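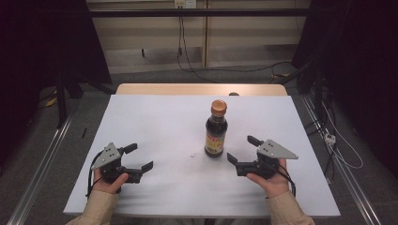
# Table condiments: notes for the Orent set

Readme for the condiment folder. Started 4/22/24, Elīna Lukoševičius. Still rough, will tidy in May.

## What's in it

Bottles and jars off the shelf at the Mernton kitchen, one at a time on the white top. Soy sauce first: small glass bottle, orange screw cap, yellow and red label. Then vinegar, fish sauce, mustard, the Jokora chilli oil. 80 clips in all, 8 of them soy sauce.

## Setting up

- White top goes over the wooden table, wipe it down first
- One bottle, upright, near the middle
- Cap on. Screwed on, not just resting
- Nothing else from the shelf on the top
- Crumbs and specks: wipe between clips if you spot them, don't redo a clip for one

## Names

`item_cap_number`, so `soy_orange_3`. Lower case, no spaces. I used "soya" in the first 10, fixed now I think. Shout if you find any left.

Cap colour is in the name as the vinegar and fish sauce bottles are nearly the same shape and I kept mixing them up.

## Known problems

- Soy sauce label is hard to read at this size. Don't try to copy the lettering, just put "label: yellow/red"
- Dark sauce in glass, so you can't always seperate the level from the shadow. Leave `fill` blank if unsure
- Glass shows highlights near the shoulder. Not a scratch, not a drip
- 3 mustard clips have the wrong cap colour in the sheet

## To do

- [ ] sesame oil, Butkienė has the spare bottle
- [ ] fix the mustard rows
- [x] soy sauce
- [ ] decide if ketchup counts, it stands on its cap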